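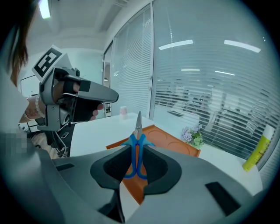 Sep 8, 2019

The coach to Clilby left Pindton 6 minutes late and smelled of oranges. I had paid for the full day, which covered the coach, entry to the mill, a talk, a sit-down lunch and something the leaflet called a making session. I have been on enough of these trips to know that the last item usually means glue.

Clilby Mill stopped weaving a long time ago. For a while it stored carpets, then it stored nothing, and in April it opened again as a "living textile centre", a phrase I still don't understand after spending most of a day inside one. The building is handsome enough. It's brick, four floors, with a good row of tall windows facing the river, and whoever cleaned the stonework over the door had the sense to stop before it looked new.

The tour starts on the ground floor with the looms. There are two. The leaflet shows a long shed full of them, and I spent a while looking for the door to it before I found out that the photograph was of another mill altogether, in the days when it was running. One of the pair works. A guide set it going for less time than it takes to boil an egg, and the noise was tremendous, far and away the best thing I heard all day. Then it was switched off so that we could be told how loud it used to be.

Upstairs is the dye room. I had looked forward to this. The stone vats are original and you can lean right over them. The panels on the wall are less good. One says the mill's red was famous across Europe. I asked who had said so at the time and was told it was well known. Another panel gives the price of madder without saying how much madder you got for it. There is a drawer of cloth samples, properly labelled, with the dyer's own notes pinned to the corners in brown ink, and most of our party walked straight past it to get to the room with the film.

The film is narrated by the river. I left.

Lunch was in the old counting house. Soup, a cheese roll, a square of parkin. No complaints about the parkin. The soup had been described as "mill workers' broth" and I would like to see the evidence that any mill worker ever put coriander in it.

The talk came after lunch, on the top floor, and it was about the future. The centre wants to join up with the museum at Prollton and the lace collection at Ayala House to make a trail, with one ticket for all three. We were told this would bring 100 new jobs to the valley. When somebody asked over what period, and whether that meant full-time jobs, the answer went on for a good while and had the word "ecosystem" in it. I wrote the number down with a question mark next to it. I've been to Prollton. It is shut half the winter and the bus doesn't go there.

I don't want to be unfair. The trail might work. People do like a ticket that covers several places, and the lace at Ayala House is worth seeing (go in the morning, the rooms are dark by three). But a trail needs a way of getting from one end to the other, and none of the maps on the screen had a road on them.

The making session was no worse than I expected. We cut squares of wool cloth and stitched them into needle cases. Mine came out as a trapezium. There was no glue, so I was wrong about that. I did learn how to do blanket stitch, from the woman on my left and not from the instruction sheet, which skips from step three to step five.

The shop sells tea towels printed with a drawing of the mill. I turned one over and it wasn't woven in Clilby, or in this country. A scarf made on the working loom costs £60. I held it for a bit. It is a lovely scarf, heavy and slightly uneven, and if they had let the loom run long enough for us to watch a few inches of one being made I might have bought it.

A few things for anyone thinking of going:

- The lift was out of order and the stairs are steep, with a rail on one side only.
- Ask to see the sample drawer. It isn't on the tour sheet.
- Bring a coat, even in summer. The dye room is bitterly cold.
- You can get in for the mill alone without the lunch or the talk. The leaflet keeps this very quiet — it's on the back, under the parking.

We were back in Pindton before dark. The driver asked if we'd had a nice time and most of the coach said yes. I said the parkin was good.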